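Trimska Octagon Storage Jar
Clear glass, eight sides, round glass lid
Made by Midel

Some kitchen things you buy once and then keep buying, because every time you fill one you think of something else that deserves the same treatment. The Trimska has been that for us! We started carrying it as a tea jar, and within a season people were writing in about coffee beans, black lentils, dried mushrooms, bay leaves, bath salts, buttons and one very handsome collection of sea glass.

The eight-sided shape is what everyone falls for first. Flat sides mean two jars sit snugly against each other on a shelf, with no wasted gap in the middle the way you get with round ones, and they mean your hand finds a good grip even when your fingers are floury. The facets do lovely things with the light too. Put something dark inside - whole peppercorns, black tea, cocoa nibs - and the glass seems twice as bright around it.

Size and details
Height with lid: 13 cm
Body: clear glass, octagonal
Lid: glass, round, lifts straight off
Packed: single, in a plain card box
Dishwasher: body yes, lid by hand please

What fits inside
We filled the jar with everything in the pantry and weighed it all. It takes 200 g of small whole coffee beans if you tap it down as you go, or 120 g of a rolled black tea. Big leafy teas are another story. A fluffy white tea will fill the jar long before the scale says much, so if that's what you drink, get two. Sugar and salt go in beautifully but you'll want a small scoop, as the opening is narrower than the shoulders and a soup spoon comes out sideways.

Qiuyue Shao, who looks after our tea list, keeps her roasted oolong in one and her smoky black in another, and she'd like everybody to know that they should live in a cupboard. Clear glass is gorgeous on a counter but sunlight is hard on tea. If you must have it out (we understand, we do too), fill it with a week's worth and leave the rest in the bag somewhere dark.

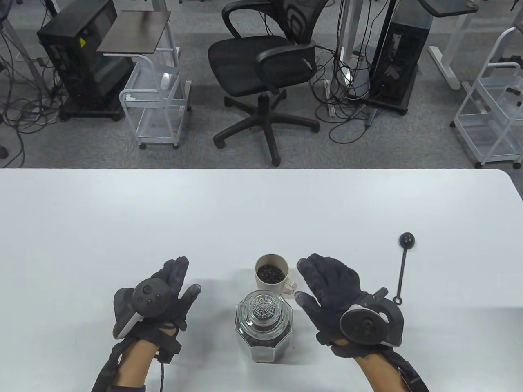 The Trimska filled, with its round glass lid on.

About that lid
It rests in place by its own weight, with no clip, wire or screw thread. For dry goods you use every day this is a pleasure - lift, scoop, drop it back. For anything you want to keep really airtight, choose the Guerra clip jar, which has a rubber ring and a steel clamp and will hold on to its smell for months. We sell plenty of both, and Sofia Leitão in our shop likes to use a big Guerra for the main supply and a Trimska for the part she reaches for at breakfast.

Please don't carry the jar by the lid. It comes off very easily, as it should, and the jar stays behind.

Care
Wash it in warm soapy water before the first use and let it dry completely, upside down, overnight if you can. A little moisture left in the corners will clump sugar and ruin tea. The corners themselves are easy to clean with a bottle brush. If the glass goes cloudy after a few months of hard water, a splash of white vinegar and ten minutes of patience brings the shine right back. No boiling water straight from the kettle, and no freezer.

Paper labels with ordinary glue come off with cooking oil. The Drirnetti chalk pen writes well on the flat sides and wipes away with a damp cloth, and it's so satisfying to have a surface that's flat enough to write on neatly for once.

From people who own one
"I have four along the back of the stove and my sister has started counting hers out loud on the phone. The shape is just right for a small kitchen." - Albertina Tavares

"Bought for loose tea, now full of black rice. I do wish the opening were a touch wider, but I got a little funnel and I'm happy." - Nuno Sequeira

"Lid got knocked into the sink and chipped. A new one came quickly and fit perfectly." - Valter Correia

Spare lids
Yes, we stock them! Choose "lid only" when you order. All Trimska lids made since the spring are the same diameter, so a new one will sit properly on your old jar. If yours is from an earlier batch, measure across the opening and send us the number first.

Stock note, March 18, 2020: 41 jars on the shelf, and the next delivery from Midel is due in April. Orders for larger sets will be packed from that one.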